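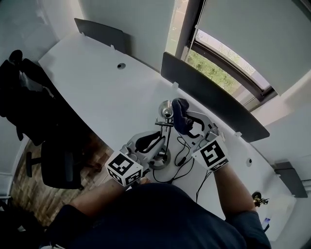 August, workshop notebook, entry 6 – the curved desk

Finally got to the cleaning and cable job on the big desk by the window. I've been putting it off since the Skorkholm order went out. The top is in decent shape, bright white all the way along the arc, and it shows every mark, so I did it in sections starting at the wall. A dark navy cloth is what we have for dusting at the moment. The little chrome lamp with the dome head stays on this desk. Sólveig wants it for soldering checks and the round base doesn't take up much room. The thin black cables were the bigger job. They loop across the top from the lamp side to the near edge, and they belong down the two grommets. Both grommets are clear underneath, I checked with a flashlight.

Cleaner: 30 ml of the Tovar concentrate to a full spray bottle. The label says 50 but that left a film on the bench last time. Wipe, wait 8 minutes, wipe again with plain water. Don't spray near the grommets, put it on the cloth first.

Cables: Leobardo wants them grouped by where they go, power at the wall end and signal at the other. Fine by me. I'd leave over 6 inches of slack on top or people will pull them back up again. Velcro only, no zip ties. Cirilo cut through a jacket in the spring getting a zip tie off and we lost a morning to it.

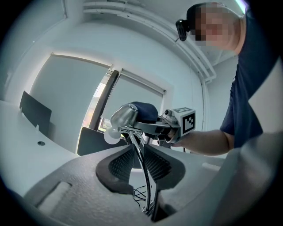 Labels go on both ends, same number top and bottom. Senthil has the label printer in the back office and says the tape is nearly out. I've asked Azucena to add two rolls to the next Zekport order.

Privacy panels: vacuum with the brush head, no liquid. The fabric cleaner we tried on the ones at Drollville left rings. Check the clamps while you're down there and go easy on them, finger tight plus a quarter turn.

Blinds – dust from the top down, before the desk gets its second wipe. I did it in the wrong order last time and had to start over.

Still to do:
– underside of the desk, old tape residue
– second tray for the power bricks (Leobardo measuring)
– wall end of the desk, scuff by the corner, try the eraser pad

Left the spray bottle on the shelf by the sink, mixed and marked.

2 comments
Share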